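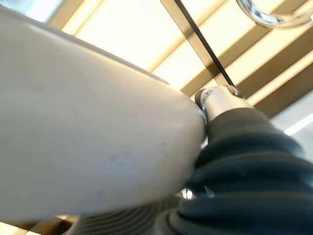
Rye bread in a new town

Home About Bread Letters Archive
Last updated: January

I moved to Wirkine with two suitcases and one glass jar. In the jar was my rye starter, dried and broken in small flakes, and I was more careful with it than with my documents. Several readers asked me in the letters how it survived and how I bake now, so I will try to answer everyone in one post. It became long. Please take some tea.

For those who are new: I come from a place where bread is dark, sour and heavy. When I was a child I thought that white bread was a kind of cake. In my mother's house we bought rye bread and did not bake it, because the bakery was across the yard and it was open from six. So I can't say that I have the recipe of my grandmother. My grandmother had a good recipe for pickled mushrooms, and she bought bread like all other people. I learned baking only as an adult, in Altomance, when I already lived far from that yard and could not find the taste in any store.

The first loaves in Altomance were very bad. The outside was black and the inside was like wet clay. I wrote then in this blog that rye is impossible in a home oven, and I want to say sorry for that post, it is still in the Archive and people still find it. My mistake was simple. I cut the bread when it was warm. Rye must stay in a towel until the next day, and better until the day after. If you cut it on the same evening, the knife becomes sticky and you believe that the bread is raw.

The starter wakes up

I put one spoon of the flakes in warm water and waited until they became soft. Then I added the same amount of rye flour by eye and covered the jar with a saucer. The first day, nothing. The second day, nothing and a smell like old apples. On the third day there were bubbles on the side of the glass, and I was so happy that I called my sister, who was at work and did not share this feeling.

After this I fed it every evening for a week. My apartment in Wirkine is colder than the old one, and the starter is slower here. In Altomance it rose in the time I needed to watch a film. Now it needs 10 hours, and I start it before I go to bed. I read many forums where people argue about the correct temperature, and they use a special box with a lamp. I keep my jar on top of the refrigerator, at the back. It is enough.

One reader asked if it is necessary to throw away a part of the starter each time. I don't throw it away. I keep very little in the jar, only what stays on the walls after I take the main part, and I feed this. For me it is wrong to put flour in the trash. Maybe it is also the habit of my family, we finished everything.
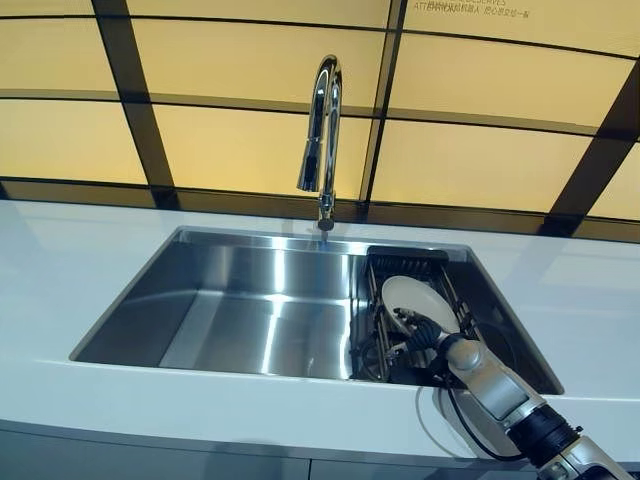
Which flour

This was the most difficult part of moving. In the supermarket here they sell a flour with the word "rye" in large letters, and when you read the back, it is wheat with a little rye for color. I bought it two times before I learned to turn the bag. What you need is 100 percent rye, whole grain, and ground not too fine. The color must be gray, with small brown points.

I found it at Besson, the small store behind the bus station. They sell seeds, animal food and flour in paper bags without any picture. It is open only until noon on Friday, so I plan my week around it. The woman there asked me if I keep chickens. I said no, I bake, and she gave me a smaller bag, which I liked very much. The price is lower than in the supermarket, but you must check the date yourself.

Salt can be any salt. For the seeds, I use caraway and a little coriander, crushed in the mortar. I know that many people don't like caraway. Without it the bread is also good, but it is a different bread and I don't miss home when I eat it.

My proportions

I make one large loaf. The ready dough weighs 1230 grams and this fills my form a little more than half. I know it because I bought a Pikel scale in the first week, before I had a chair. Please use a scale. With cups I had a different bread each time and I never understood why.

In the evening I mix the starter with half of the flour and all of the water. It looks like thick porridge. In the morning I add the second half of the flour, the salt, the seeds and one spoon of dark honey. No kneading. Rye doesn't like it, and your hands will look terrible. I mix with a strong spoon, move everything to the oiled form and make the top smooth with a wet hand.
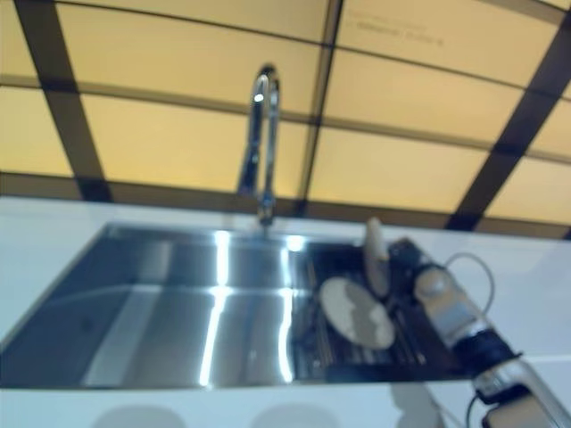
Then it must rise again, and here I can't give you an exact hour. You look at the top. When you see small holes, like from a needle, it is time for the oven. If you wait until the holes are large, the top will fall down in the middle. It still tastes fine, you only have a bread with a valley.

My oven in Wirkine is a gas oven and it lies. The mark on the knob says one thing and the thermometer inside says a different thing. The first loaf here was burned below and pale on top, and I ate it anyway, with butter, for a week. Now I put a second tray under the form and I start very hot, then I turn it down after the first quarter of an hour. The bread is ready in up to 11 minutes more than it was in the old oven. I check it by knocking on the bottom, and I still don't know if I hear what I am supposed to hear.

About eating it

The best day is the third. I cut it thin, thinner than a bread of wheat, and I eat it with salted butter or with herring and onion. My neighbor tried it with strawberry jam and said it was interesting. I have learned that this word here means no. But she came back for a second piece, with cheese, so maybe in her case it means something between.

Old slices I dry in the oven after baking something else, and I put them in soup. Next time I want to write about kvass, if I can make it without breaking a bottle again. Also I owe you the answer about freezing. Yes, it can be frozen, cut it first.

Get new posts by email. We send one letter per month and you can unsubscribe at any time.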